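16/06/2018

**Small arm, white table. Cable, gripper and wrist check**

Continuing from the entry of last October, where I wrote "look at the cable again when there is time". There was no time, so the cable decided for us. Yesterday the gripper lost connection two times in one afternoon, both times when the wrist was turned far to the right side. After restart it came back, but I don't like a fault which comes back alone.

Before touching anything:

- saved the program and the tool settings to the Dedell stick (folder "before cable")
- noted the gripper force, 40 percent, the same as on the card at the door of the cabinet
- arm to the service pose, then power off at the main switch and lock on it

Please do not skip the lock. The switch is behind the cabinet and a person who comes in does not see that someone has his hands in the gripper.

**Cable**

The gripper cable goes outside of the arm, from the back of the joint down to the wrist, with a free loop between. In the manual from Zalton there is a drawing of this loop but no length is given. Ours was too short, I think. When the wrist turned to the end of its range, the loop became almost straight and pulled on the fitting. I could see it well by turning the wrist slowly with power on and low speed, before I started the work.

The fitting itself was loose by half a turn. I opened it, looked at the pins (clean, none bent), closed it by hand and then a very small amount more with the key. Do not use force here, the thread is fine and I already destroyed one on the older arm.

Moved the upper clip so the loop gets more cable. It took three tries to find a good place:

1. First position: loop OK at the right end of range, but it touched the arm housing at the left end.
2. Second position: no touching, but the cable was twisted in itself, because I had fixed the clip before letting the cable turn free.
3. Same position as the second, cable relaxed first, then clip closed. Good.

So the order is: loosen everything, let the cable hang until it finds its own shape, close the fitting at the wrist, and only at the end close the clip. I write this in detail for the colleague who does it next, it is probably me and I will forget.

**Gripper fingers**

Fingers off, cleaned with alcohol and the lint-free cloth. There was gray dust in the guide, not much. One screw on the left finger had no thread lock on it any more. Put new one and left it to dry over lunch. Grease on the guide only as a thin film, the Hirnico grease from the small tube. The big tube is for the linear axis and is too thick for this, it makes the gripper slow in the morning.

After mounting I checked that the fingers close parallel, with a strip of paper between. The paper is held equally at the tip and at the back. Before the cleaning it slipped out at the tip, so this was maybe also a reason for the dropped objects that Phùng line reported to us in the spring. I can't prove it now.

**Power on and zero check**

Started normally, blue light on the joint came after the usual wait. No message on the panel. Zero marks on all joints are in line, I looked at each of them with the lamp from the side. The wrist was the one I worried about, because I leaned on it when I opened the fitting, but it is good.

Tool center point: measured again with the pin method. The difference to the old value was 0.3 mm in the direction of the fingers. I took over the new value and wrote it on the card. The old value is crossed out but can be read, please keep it so.
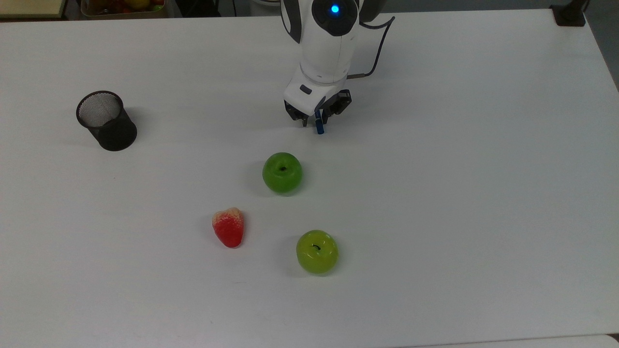 Speed for all tests was kept at the low setting until the cable had been through the full range of the wrist, left and right, with the gripper opening and closing at each end. I held one hand near the stop button and watched the fitting only. No movement at the fitting now. The loop swings a little when the arm stops hard, and this I can accept.

Then the long test. Program "open_close_turn", which moves the wrist between both ends and closes the gripper each time. Planned 1,000 cycles. At cycle 400 I stopped it by hand to feel the temperature of the gripper body: warm, but I can keep my hand on it without problem. Continued to the end. No lost connection, no message in the log.

One thing I did wrong: I started the long test with the old tool value still active, because I had written the new one on the card but not pressed save on the panel. For this test it makes no difference, it only turns and closes. For pick positions it would. Saved now, and I read it back after a restart to be sure.

**Table**

Wiped the top. The marks that don't go away with alcohol I left alone, last time somebody used the rough sponge and the surface became shiny in this place. The foot bolts of the table were checked with the torque key, all tight. If the table is moved, even a little, the pick positions must be taught again. I have put tape on the floor at two legs.

**Still open**

- Order a second gripper cable. If possible the longer version, I have to ask Zalton if it exists for our type. The present cable has a slightly flat place near the clip where the old bend was. It works, but it is not new.
- The upper clip is plastic and has been opened many times. Replace it together with the cable.
- The fitting: look after one week if it is still tight. I made a line with the white pen across the fitting and the socket, so one look is enough. If the two parts of the line don't meet, it has turned.
- Copy the new tool value also to the backup on the Dedell stick. At the moment the stick has the old state only. Until this is done, nobody should load the backup!
- The key for the fitting belongs in the top drawer. I found it in the box with the pneumatic parts.

Arm is released for normal use, but please keep the wrist speed under the medium setting until the new cable is here. If the gripper loses connection again, write down the wrist angle from the panel before you restart. Without the angle I can only guess.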